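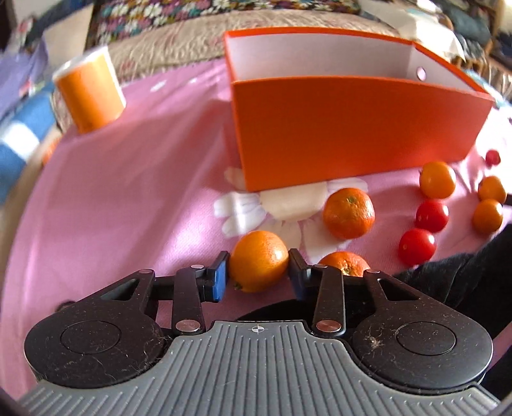 Wozu braucht ein lernendes Greifsystem Beispiele aus echten Wohnungen, wenn es im Labor schon zuverlässig sortiert?

Weil es im Labor immer denselben Tisch, dasselbe Licht und dieselben Gegenstände sieht und daran hängen bleibt. Stellt man einem solchen System eine andere Unterlage hin, ein gemustertes Tuch zum Beispiel, sinkt die Trefferquote deutlich. Erst viele verschiedene Haushalte bringen ihm bei, was an einer Aufgabe wichtig ist und was Beiwerk.

Zwischenbericht zum Vorhaben Nisus
Teilprojekt Datenerhebung, Berichtszeitraum bis Ende September
Vorgelegt bei der Förderlinie Nenham

Stand in Kürze

Wir liegen gut im Plan, an einer Stelle sogar davor! Zum Ende des Berichtszeitraums stehen 2.691 brauchbare Vorführungen im Bestand. Brauchbar heißt bei uns: vollständig aufgezeichnet, Bewegungsbahn rekonstruierbar, Aufgabe zu Ende geführt, von einer zweiten Person gesichtet. Verworfene Durchgänge sind in der Zahl nicht enthalten, wir heben sie aber gesondert auf, dazu weiter unten mehr. Der Bestand verteilt sich auf sieben Aufgabenfamilien. Die Familie »Kleine runde Lebensmittel aufnehmen und ablegen« ist dabei am schnellsten gewachsen und inzwischen diejenige, von der wir am meisten lernen.

Was sich seit dem letzten Bericht geändert hat

Im Antrag hatten wir vorgesehen, zwei Drittel der Vorführungen in unserer Werkstatt in Trarnovness zu machen und nur den Rest außer Haus. Dieses Verhältnis haben wir nach Rücksprache mit der Förderlinie umgedreht, und wir sind sehr froh darüber. Der handgeführte Greifer wiegt wenig, passt samt Ladegerät in einen Rucksack und ist nach wenigen Handgriffen startklar. Damit fällt fast alles weg, was uns früher an die Werkstatt gebunden hat: kein Roboterarm, kein Schaltschrank, keine Absperrung. Wer vorführt, nimmt das Gerät in die Hand und erledigt die Aufgabe auf dem Bett, auf dem Küchentisch, auf dem Teppich, wo eben Platz ist.

Ebenfalls neu ist der Umgang mit Unterlagen und Behältern. Anfangs hatten wir einheitliche graue Matten und weiße Schalen verschickt. Die Matten liegen jetzt bei uns im Schrank. Vorgeführt wird auf dem, was vorhanden ist, und abgelegt wird in Becher, Stehsammler, Schüsseln oder Kartons, die sonst auch im Zimmer stehen. Das Material ist dadurch unruhiger geworden, viel bunter, und für das Training erheblich wertvoller.

Zur Aufgabenfamilie mit Obst und Gemüse

Mandarinen und Kirschtomaten klingen nach einer leichten Übung. Für einen Zweifingergreifer sind sie eine ziemlich schöne Prüfung. Eine Mandarine gibt nach, hat eine genarbte Schale und rollt gerne weg, wenn man sie zu weit oben fasst. Eine Kirschtomate ist glatt, glänzt und platzt, wenn der Druck nicht stimmt. Liegen beide nebeneinander auf weichem Stoff, muss das System Größe, Abstand und Schließweite bei jedem Griff neu einschätzen.

Besonders lehrreich sind die Anordnungen, in denen Farbe als Hinweis nicht weiterhilft. Eine orangefarbene Tomate neben einer Mandarine, dahinter ein Behälter im selben Farbton: Hier hat unser erstes Modell regelmäßig danebengegriffen, zum Teil nach der Kante des Behälters. Mit dem zweiten Trainingslauf, in den erstmals Durchgänge dieser Art eingeflossen sind, ist dieser Fehler selten geworden. Ganz verschwunden ist er noch nicht. Wir haben die Vorführenden deshalb gebeten, gleichfarbige Kombinationen gezielt zu suchen, und bekommen seither die einfallsreichsten Zusammenstellungen.

Die blauen Fingerauflagen haben sich bewährt. Sie heben sich in den meisten Umgebungen gut ab, was die Auswertung der Schließweite erleichtert, und sie sind weich genug für empfindliche Ware. Nach längerem Gebrauch werden sie speckig und verlieren Halt, besonders nach Tomaten. Wir haben einen Wechselrhythmus eingeführt und einen kleinen Vorrat beschafft. Die Kosten dafür sind gering und aus dem Sachmittelansatz gedeckt.

Ablauf einer Sitzung

Eine Sitzung dauert in der Regel einen Vormittag. Sie beginnt mit einer kurzen Kalibrierfahrt, bei der der Greifer mehrmals geöffnet und geschlossen und langsam durch den Raum geführt wird. Danach folgen Blöcke zu je einer Aufgabe. Zwischen den Durchgängen werden die Gegenstände neu verteilt, möglichst achtlos. Das achtlose Verteilen mussten wir tatsächlich üben! Menschen legen Dinge ordentlich hin, auch wenn man sie um das Gegenteil bittet, und nach zwanzig Minuten liegt alles wieder in einer hübschen Reihe. Inzwischen geben wir eine einfache Regel mit: Augen zu, fallen lassen, nur eingreifen, wenn etwas vom Tisch rollt.

Die Daten werden noch am selben Abend übertragen. Die Vorprüfung läuft automatisch und meldet, ob die Bahn lückenlos ist und ob die Zeitstempel zusammenpassen. Am nächsten Vormittag sichtet jemand aus dem Team und vergibt die Beschreibung in Worten, zum Beispiel »Mandarine in den Becher legen«. Diese Beschreibungen waren im Frühjahr noch sehr uneinheitlich. Wir haben sie anhand eines kurzen Leitfadens überarbeitet und den gesamten Altbestand nachgezogen, eine mühsame Arbeit, die sich bei den sprachgeführten Versuchen sofort bezahlt gemacht hat.

Zusammenarbeit mit Visser

Die Firma Visser liefert uns die Greifermechanik und hat im Berichtszeitraum die Gelenke überarbeitet. Bei der ersten Bauform entstand nach einigen Wochen Spiel in den Fingern, das sich in den Daten als leichtes Zittern beim Schließen zeigte. Die neue Ausführung läuft deutlich ruhiger. Drei Geräte sind umgerüstet und dauerhaft im Umlauf, ein weiteres ist bestellt und soll im kommenden Quartal eintreffen.

Gelernt haben wir gemeinsam auch etwas über Pflege. Geräte, die in Wohnungen unterwegs sind, sammeln Staub, Fusseln und Haare, vor allem bei Sitzungen auf Bettwäsche und Decken. Für die Mechanik ist das bislang unproblematisch. In die Packliste haben wir trotzdem einen Pinsel und ein Mikrofasertuch aufgenommen, und die Kameraabdeckung wird vor jedem Block kontrolliert.

Erste Ergebnisse auf dem Roboterarm

Der für uns spannendste Teil! Im August haben wir zum ersten Mal ein Modell auf den Arm in der Werkstatt gebracht, das ausschließlich aus handgeführten Vorführungen gelernt hat. Geprüft wurde mit 300 Versuchen in der Obst- und Gemüsefamilie, auf Unterlagen, die im Training nicht vorkamen. Die Mandarinen gelangen sehr gut, auch dann, wenn eine zweite direkt dahinter lag. Bei den Kirschtomaten gab es mehr Fehlgriffe, meist am Rand einer Gruppe, wo der Finger beim Schließen eine Nachbartomate wegschob. Das Modell hat in vielen dieser Fälle von selbst neu angesetzt. Damit hatten wir zu diesem Zeitpunkt nicht gerechnet, und im Raum wurde ziemlich laut gejubelt.

Die vollständige Auswertung nach Unterlage, Gegenstand und Behälter liegt als Anlage B bei. Wir weisen darauf hin, dass die Versuche mit schmalen, hohen Behältern darin noch unterrepräsentiert sind.

Schwierigkeiten

Abends lässt die Qualität nach. Bei Kunstlicht werden die Bahnen lückenhafter, in dunklen Zimmern mussten wir ganze Blöcke verwerfen. Wir legen die Sitzungen nun möglichst zwischen 9 und 15 Uhr und geben für die übrige Zeit eine einfache Klemmleuchte mit. Ein Teil der Abendaufnahmen bleibt trotzdem im Programm, weil ein Haushaltsroboter auch abends aufräumen soll.

Weite Ärmel geraten gelegentlich ins Bild. Bei kleinen Überdeckungen am Rand stört das nicht, verdeckte Zielgegenstände führen zum Ausschluss des Durchgangs. Ein Hinweis dazu steht im Leitfaden.

Offen ist die Frage, was wir mit den misslungenen Durchgängen machen. Sie zu löschen wäre schade. Ein Griff, der abrutscht und beim zweiten Anlauf sitzt, enthält genau das Verhalten, das wir uns vom fertigen System wünschen. Wir haben begonnen, solche Stellen von Hand zu kennzeichnen, und möchten im nächsten Abschnitt prüfen, ob sie das Training verbessern.

Mittelverwendung

Die Personalmittel wurden planmäßig abgerufen. Bei den Reisekosten liegen wir unter dem Ansatz, da viele Haushalte im Umkreis von Trarnovness liegen und mit dem Rad erreichbar sind. Wir beantragen, den frei gewordenen Betrag in Speicherplatz und in Aufwandsentschädigungen für die Vorführenden umzuwidmen. Ein formloser Antrag mit Aufstellung ist beigefügt.

Vorhaben für den nächsten Abschnitt

Ausgebaut werden die Aufgaben mit hohen und engen Behältern, also alles, was man von oben einführen muss, ohne die Wand zu streifen. Hinzu kommen beidhändige Vorführungen, sobald das vierte Gerät da ist. Die Obst- und Gemüsefamilie erweitern wir um Weintrauben und Pilze, auf die sich das ganze Team schon freut. Für November planen wir eine Vorführung am Arm in der Werkstatt, zu der wir die Förderlinie herzlich einladen. Eigene Mandarinen dürfen mitgebracht werden.

Anlagen: A Bestandsübersicht, B Auswertung der Versuche am Arm, C Antrag auf Umwidmung, D Leitfaden für Vorführende in der überarbeiteten Fassung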